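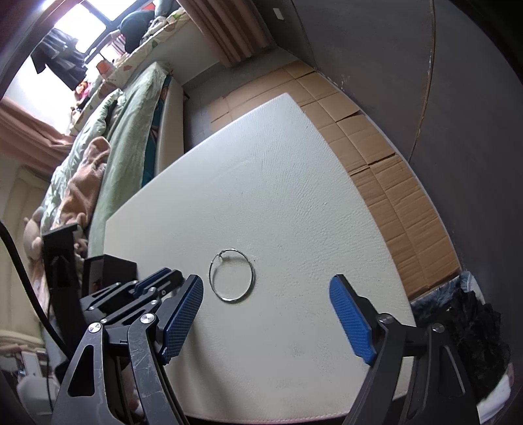
A thin silver-coloured ring on a white tabletop.

Stistness Museum opens exhibition on lost and found jewellery

Stistness Museum has announced that its new exhibition, Kept, Lost, Returned, will open to the public in April. The exhibition brings together 192 pieces of everyday jewellery from homes, farms and workplaces across the district, many of which have not been on public display before.

The exhibition is arranged across four rooms on the first floor of the museum. It begins with wedding and engagement rings from the late nineteenth century and continues through mourning brooches, christening bracelets and badges worn by workers at the former Alemance textile mill. The final room is given over to objects recovered from fields, gardens and the harbour wall, together with letters from the families to whom they were returned.

Most of the exhibits are modest in value. The museum's curators chose to concentrate on pieces that were worn daily, and visitors will find repairs, worn engraving and altered sizes throughout the displays. A number of rings were made smaller or larger as they passed from one generation to the next, and their labels record each known owner.

Octavio Retamal, Head of Collections at Stistness Museum, said: "Local people have been very generous with their belongings and with their time. We received over 3,965 photographs, letters and receipts during the public appeal, and they have changed what we know about several pieces already in our care. The Buthelezi family's loan is a good case - we had a brooch in store with no history at all, and their album shows it being worn at a wedding in the town."

The museum will also run a programme of 13 talks and workshops during the exhibition, covering hallmarks, basic care of silver and the recording of family history. Places must be booked in advance at the front desk. School groups may visit before public opening hours by arrangement with the learning team.

The exhibition has been supported by the Cilla Fund, which makes grants to small museums for conservation and display. Admission is included in the standard museum ticket, and children are admitted free when accompanied by an adult. Large print guides are available in every room, and there is a lift to the first floor.

Ends

Media enquiries should be addressed to the Press Office, Stistness Museum.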